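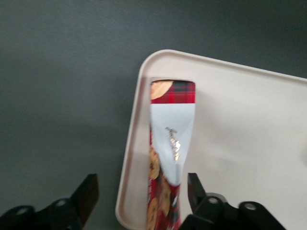

Donwood wrote back within the day that the trip was not worth making for the ovens alone, and that anyone going to Turum should ask to spend the time on the cooling line, where the breakage is decided. We took the advice and asked for the longer half of the visit there.

Turum bakes shortbread and two plain butter cookies on a single tunnel oven. The plant opens to trade visitors in July and again in August. Our group met at the Nitside gate, signed in, and was given hairnets and shoe covers. Watches and rings went into a locker.

Mixing is done in batches of 643 pounds. Flour comes in by air line from the silo; butter is cut and tempered in a separate room. The dough rests before it goes to the rotary molder. Scrap from the molder is fed back into the next batch at a fixed share, which the guide would not give.

The oven has 12 zones, each with its own burner and damper control. Top and bottom heat are set separately. Moisture is checked at the exit on a bench unit made by Amaral, and the reading is written on a paper log as well as stored. The logs go back years and fill most of a cabinet by the door.

The cooling line is open mesh, then a solid belt, with two turns between. Cookies that leave the oven too dry at the rim and damp in the center will crack hours later, after packing -- the trade term is checking. Turum slowed the first section of belt last year and put covers over it to keep the draft off. Before the change the plant rejected 1618 cartons in a month for checking. The figure for the same month this year was 742. Output was close enough in both months for the comparison to be fair, though we did not see the production sheets.

Packing was stopped for a film change during our visit, so we saw little of it. The carton erector was running empty at low speed. Weight checks are done by an in-line scale with a reject arm.

Parking at the Nitside gate is limited. Use the upper lot and allow time for the walk down.

July 21, 2019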